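Rechercher une question
Rechercher
Toutes les rubriques

Ronds laissés par des gobelets sur un plateau blanc : comment les enlever et éviter que ça recommence ?

Question n° 1422, rubrique Entretien des meubles

Bonjour,

J'ai une grande table à plateau blanc, marque Plurden, achetée d'occasion. Je ne connais pas la matière exacte du dessus. C'est lisse, un peu satiné, et il n'y a plus l'étiquette sous le meuble. La table sert pour le travail et aussi pour les pauses, donc on y pose des gobelets en carton toute la journée, surtout du café et du thé.

Depuis le mois de juin je vois apparaître des ronds à l'endroit des gobelets. Certains partent avec l'éponge, d'autres restent. Ils ne sont pas bruns comme une tache de café, plutôt gris très clair, et on les voit surtout quand la lumière arrive de côté. J'ai essayé :
- eau et liquide vaisselle, sans grand résultat sur les plus anciens ;
- du vinaigre blanc pur, un seul passage, pas de changement ;
- une gomme blanche d'écolier, qui a enlevé deux petites traces noires mais pas les ronds.

Je n'ai pas osé le bicarbonate ni l'éponge magique parce que j'ai déjà abîmé une porte de placard comme ça.

Mes questions :
1. Est-ce que ces ronds sont dans la surface ou dessus ?
2. Avec quoi les enlever sans laisser une zone mate ?
3. Les sous-verres, personne ne les utilise chez nous. Y a-t-il un produit à passer sur le plateau pour le protéger ?

Merci d'avance.

2 réponses

Réponse 1

Bicarbonate. Tu fais une pâte avec un peu d'eau, tu frottes en rond, tu rinces. J'ai fait ça sur ma table de cuisine et c'est parti en cinq minutes. Sinon du dentifrice blanc, ça marche aussi, mais pas le gel bleu.

Pour les sous-verres il y en a en liège chez Punier, pas chers, par lot de 10.

Commentaire de l'auteur de la question : merci, mais c'est justement le bicarbonate qui m'a laissé une auréole mate sur la porte de placard. Je préfère le garder en dernier recours.

Commentaire de la réponse 1 : tu as dû frotter trop fort. Ou alors c'était du laqué, là oui il faut éviter.

Réponse 2 (choisie par l'auteur de la question)

Il faut d'abord savoir à quel genre de rond tu as affaire. Il y en a trois et ils ne se traitent pas pareil.

Le rond d'humidité. Le fond du gobelet est un peu mouillé, ou il y a de la condensation avec une boisson froide. Sur une surface non poreuse cela sèche en laissant le calcaire de l'eau. Au doigt, on sent parfois une très légère rugosité. Celui-là part avec du vinaigre dilué de moitié, à condition de laisser le chiffon posé dessus 10 minutes. Un simple passage ne suffit pas, c'est peut-être pour ça que ton essai n'a rien donné. Ensuite rincer à l'eau claire et sécher tout de suite. Ne fais pas ça si tu as le moindre doute sur une pierre naturelle : le vinaigre attaque le marbre et les calcaires.

Le rond gras ou sucré. Une goutte de café au lait ou de sirop descend le long du gobelet, s'étale sous le bord du fond, puis la poussière se colle dessus. C'est gris clair, et cela revient au même endroit après un nettoyage trop rapide. Eau bien chaude, savon noir, chiffon microfibre, deux passages. L'éponge de cuisine est à éviter, elle contient presque toujours du gras.

Le rond de chaleur. Le fond brûlant a marqué le vernis ou la laque. On ne sent rien au toucher et aucun nettoyant n'y change quoi que ce soit. Sur du bois verni on peut parfois le rattraper, sur un plateau stratifié ou laqué c'est beaucoup plus difficile. Je ne m'y risquerais pas sans connaître la matière.

Avant de nettoyer, regarde aussi si c'est bien une trace. Un gobelet posé sur du blanc donne souvent une ligne un peu plus foncée tout autour du pied, et une ombre peut faire le même effet. Il faut soulever le gobelet et regarder à nouveau.
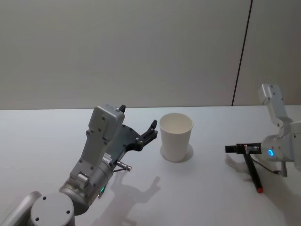
Gobelet en carton blanc sur table blanche : léger cercle plus foncé autour de la base.

Sur un plateau de cette couleur, un cercle aussi pâle se remarque à peine tant que le gobelet est dessus. Si le rond est encore là une fois le gobelet enlevé, passe un coton humide sur un quart du cercle seulement. Si le quart disparaît, c'est posé sur la surface et tu peux continuer sur le reste. Si rien ne bouge, essaie le savon noir, puis le vinaigre dilué, dans cet ordre, toujours sur un petit morceau et en rinçant entre les deux.

Pour la réponse 1 : le bicarbonate et le dentifrice sont des abrasifs fins. Ils enlèvent la tache en polissant un peu la surface. Sur du brillant cela se voit, sur du satiné cela peut au contraire faire une zone plus brillante. L'éponge magique fait pareil.

Pour la protection, j'ai essayé la cire incolore Kälin sur un bureau. Le résultat était correct au début, mais il faut en remettre souvent et les traces de doigts se voient davantage. Je suis revenu à un sous-main transparent Stastura, posé là où les gens mettent leur gobelet. Il se lave dans l'évier. Attention, il faut le soulever de temps en temps car l'humidité se glisse dessous et tu auras un rectangle à la place des ronds.

Commentaire de l'auteur de la question : le test du quart de cercle a marché. Les ronds récents partent au savon noir. Il en reste deux près du bord qui ne bougent pas, ni au savon ni au vinaigre laissé 10 minutes. Sans doute la chaleur. Je les laisse.

Commentaire de la réponse 2 : oui, laisse. Si un jour tu retrouves la référence de la table, demande au fabricant si le plateau se remplace seul.

Dernière mise à jour : dimanche 3 juillet

Contact | Mentions légales | © Tous droits réservés | Haut de page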